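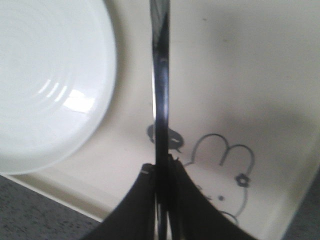 NOTA DE PRENSA
Sturnstead, 13 de agosto de 2023

Skurka presenta Cele, su nueva colección de bandejas y platos para la mesa de los niños

La firma de menaje Skurka anuncia la salida a la venta de Cele, una colección pensada para las comidas de los más pequeños en casa, en la escuela infantil y en los comedores de menos tamaño. La colección se compone de bandejas de color crema con dibujos de línea en gris oscuro y de platos redondos de cerámica blanca, que se venden juntos o por separado.

El primer dibujo de la serie es una cabeza de conejo con las orejas redondeadas y un pequeño lazo en forma de flor al lado de una oreja. El trazo es sencillo y sin relleno de color. En Skurka hemos preferido esta solución porque la bandeja tiene que convivir cada día con la comida, el vaso y los cubiertos, y un dibujo con muchos colores cansa pronto a la vista. El conejo queda en parte escondido cuando la mesa está puesta y el niño lo va encontrando mientras come.

La bandeja Cele es amplia y lleva el borde levantado en todo su contorno. El borde retiene las migas y las pequeñas caídas de líquido, y permite también llevar el servicio completo desde la cocina hasta la mesa. La superficie tiene un acabado más bien mate, con un tono ligeramente cálido. Los platos, en cambio, son de esmalte liso y brillante, con unos anillos concéntricos muy suaves en el interior. El contraste entre los dos blancos – el del plato y el de la bandeja – es una decisión del equipo de diseño, que hizo pruebas con varios tonos antes de elegir el definitivo.

El desarrollo de la colección comenzó en el mes de febrero, en el taller que la empresa tiene en Sturnstead. Durante este período se entregaron 60 juegos a familias y a escuelas de la zona, que los utilizaron en sus comidas ordinarias y respondieron después a un cuestionario. De sus respuestas salieron dos cambios importantes: el borde de la bandeja se hizo un poco más alto y el dibujo se desplazó desde el centro hacia un lado, para que no quedara tapado del todo por el plato.

Varias familias señalaron además que la bandeja ayuda a los niños a poner la mesa ellos mismos. Cada pieza encuentra su sitio alrededor del dibujo, y el niño aprende dónde va el plato y dónde van los cubiertos sin necesidad de muchas explicaciones. Por este motivo Skurka incluye en cada caja una hoja con propuestas para colocar el servicio, adecuada para niños a partir de cinco años.

Disponibilidad

La primera producción es de 333 juegos, compuestos por una bandeja y un plato. Se podrán comprar en la tienda de Skurka en Sturnstead y en los establecimientos de la cadena Plirnemero, que será el distribuidor de la colección durante la primera temporada. Las escuelas y los comedores que deseen hacer un pedido de 100 juegos o más pueden dirigirse directamente al departamento comercial, que les ofrecerá condiciones particulares y un plazo de entrega por acuerdo.

Los platos se pueden reponer de manera individual. Skurka se compromete a mantenerlos en catálogo durante 5 años, de modo que una rotura no obligue a comprar de nuevo el juego entero.

Sobre Skurka

Skurka diseña y comercializa artículos de mesa y de cocina para uso doméstico. Su catálogo comprende platos, fuentes, bandejas y cuencos, con especial atención a las piezas de uso diario. La empresa tiene su sede en Sturnstead, donde se encuentran también el taller de diseño y la tienda.

Información para los medios

Los medios interesados en recibir muestras de la colección Cele o más información pueden solicitarlas al departamento de comunicación de Skurka, en Sturnstead. Las muestras se envían por orden de solicitud y se ruega su devolución después del uso.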